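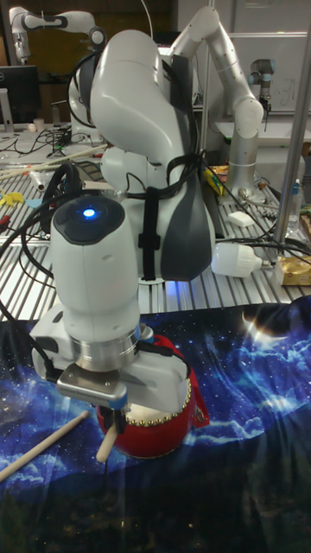 The red drum, on its night-sky cloth.

Journal > Small Noises > The Red Drum

Journal Archive Recipes Contact

March 14, 2021
by Kelly Treloar

I paid four dollars for a drum in December, at the church sale in Jaristhorpe, and I have been paying for it ever since. It's a small red thing with brass studs around the rim and a red strap, the sort of instrument an aunt buys for a child whose parents she dislikes. I have no children. I did this to myself.

The cloth was my idea too. On a bare table the drum buzzed like a wasp in a can, so I dug out the starry one with the clouds on it, which I bought in Wandwood to be a curtain and which has never once been a curtain. It helped a lot. My neighbor Hulme says he can still hear me, but Hulme can hear a refrigerator being opened.

My practice plan is 100 taps a day, slow, near the middle of the head. I've kept it up for 37 days, with a gap when I lost a stick behind the radiator. I can now play one rhythm. I would call it a march if anyone could walk to it.

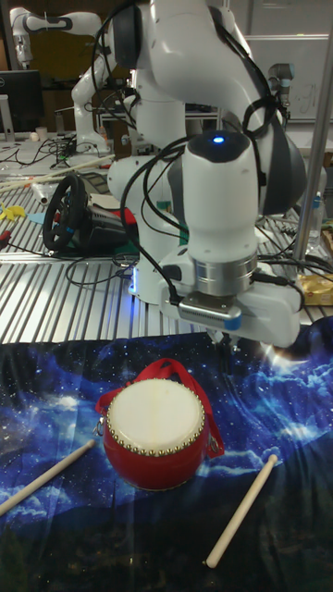
Do you need to take the strap off before you play?
Leave it on and fold it back over the side, clear of the drumhead. If it slaps the body when you play, hold it down with a loop of soft string.

Next I want to learn a roll. The library book makes it look easy and was written by someone with wrists.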